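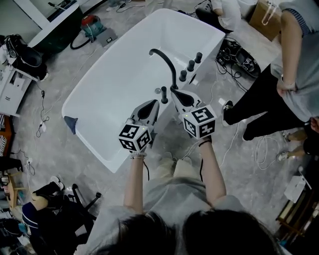

Demonstrating by hand means doing a job yourself while holding a pair of grippers like the ones on our robots, so that the motion can be recorded and used for training. Most of our sessions take place in the fitted rooms at the Rimdale building, and bathroom work is the largest part of the current schedule. A typical starting position at the tub has the left gripper pointed toward the faucet and the right one open around the base of the spout, with a marker cube on each gripper and its green light on. The questions below are the ones people most often send us before their first session at Kondutbridge.

Do I need any experience with robots?

No. You need two working hands and some patience. People who clean, cook or do repairs for a living tend to pick it up quickly, but we have had good demonstrators from office jobs too.

How long is a session?

A session is 3 hours, with breaks. Morning sessions begin at 9:00 am and afternoon sessions at 1:30 pm. Please come 15 minutes early the first time so we can fit the grips to your hands.

What are the black and white cubes for?

The patterns printed on them let the software work out where each gripper is and which way it is turned. If a cube is covered by your sleeve or your other hand for more than a moment, that part of the recording may be unusable. Push long sleeves up before you start.

Can I wear jewelry or a watch?

A thin bracelet or band is fine. Take off anything that dangles or slides over the back of the hand.

How fast should I work?

A little slower than you would at home. Close the jaws fully before you lift or turn anything, and wait a beat before you let go. Do not stop in the middle of a motion to think. If you lose track, say "reset" and the operator will end the take.

What if I drop something or bump the faucet?

Keep going if you can recover within a few seconds. A drop followed by a clean pickup is useful to us and gets its own label. If something is damaged, stop and tell the operator. You will not be charged.

Is this the same as remote control?

No. In remote control you sit at a station and drive the robot's arms while watching a screen. We use the Griltent station for that, and it is booked separately. Remote control shows us what the real arms can reach, and it is slower. A wipe of the tub rim that takes 14 seconds by hand can take 29 on the station. You must finish a hand session before you can book the station.

How many demonstrations do you need?

The target for each task is 2000 accepted takes, shared among all demonstrators. There is no personal quota. Valeriano Escobar reviews the takes and will send you notes after your first session.

Will other people be in the room?

Yes. There is always an operator, and often other staff or demonstrators waiting their turn. Watch for cables on the floor when you step back from the tub.

Is my voice recorded?

Only the reset calls are kept. The rest of the audio is deleted when the take is reviewed.

My hands get sore. What should I do?

Tell the operator and switch to a shorter task. Gripping too hard is the usual cause. The trigger needs only a light squeeze, and the spring does the rest.

How do I change or cancel a booking?

Write to Trinidad Manalo at the front desk before noon on the day ahead. Parking is behind the building on the Navarro side. The October schedule is open now for hand sessions, and station times will be added when the second operator has been trained.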